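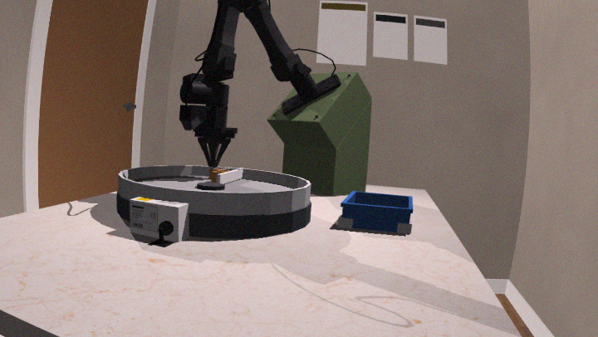 Pale pinkish white, with faint orange and tan veins

Marble and me, after one year

In April it will be one year that I live with a marble table, and several readers have asked me if I would buy it again. I promised an answer long ago, so I write it now, with my tea standing on a coaster as it must.

When I was a child in my grandmother's flat there was a marble windowsill in the kitchen. She rolled dough on it in summer, and in winter the cat refused to sit there. It was grey and had a crack filled with something yellow. I think my wish for a marble table started from this windowsill, although for many years I told people that I liked it for practical reasons.

The table came from a couple in Vukcombe who were moving to a smaller house. The top is 55 centimetres wide and much heavier than I had imagined. The seller wrote "two persons can carry", and perhaps two persons can, if they are both Sang Thái. He is my neighbour from downstairs and he carried the heavier end up all the stairs without putting it down. I had to put my end down 8 times. I have since baked him many cakes.

The first month I was very proud and also very nervous. I wiped the table after each meal and again before sleeping. Then my friend Rūta Kazlauskienė came to dinner and squeezed half a lemon over her fish, and some drops fell beside the plate. In the morning there were small dull spots, like rain on a dusty car. I had read that acid does this to marble, but I had believed that it needs hours. It does not need hours. Rūta offered to pay for a repair and I said no, and we did not speak of it for some weeks, which was silly of both of us.

I asked for a price for polishing all the same. The first firm wanted 1,000 pounds, with transport. The second one, Bạch, is a small workshop near the station, and the lady there looked at my photos and told me to leave it alone for one year and then decide. She said that one spot looks like damage, but a whole table of spots looks like a table. I was a little offended then. Now I cannot find Rūta's spots any more among the others.

For cleaning I use only warm water and a drop of mild soap, then a dry cloth. I tried a stone spray called Fernen, which smelled nice and left stripes. Vinegar is forbidden, of course, also lemon cleaner, also the bathroom spray that my sister uses for everything in her home. For oil stains I make a thick paste from baking soda and water, cover it with cling film and leave it until the next day. On the stain from the curry it helped a lot. On the red ring from the beetroot jar it helped only a little, and this ring is now under the fruit bowl.

There is also the cold. In January I do not like to put my bare arms on it, and I eat breakfast in a cardigan. In July it is wonderful, and I have seen grown-up guests lay their cheek on it.

So, would I buy it again? Yes, but I would look for one that already has its marks. A new one makes you behave like a guard in a museum. If you cook with much lemon and you have small children, I would say take wood, and buy a marble board for the pastry.

Ruth Villanueva asked in the comments about sealing. I have done it 2 times and I will write about it separately, when I have found the receipt and can tell you the name of the product.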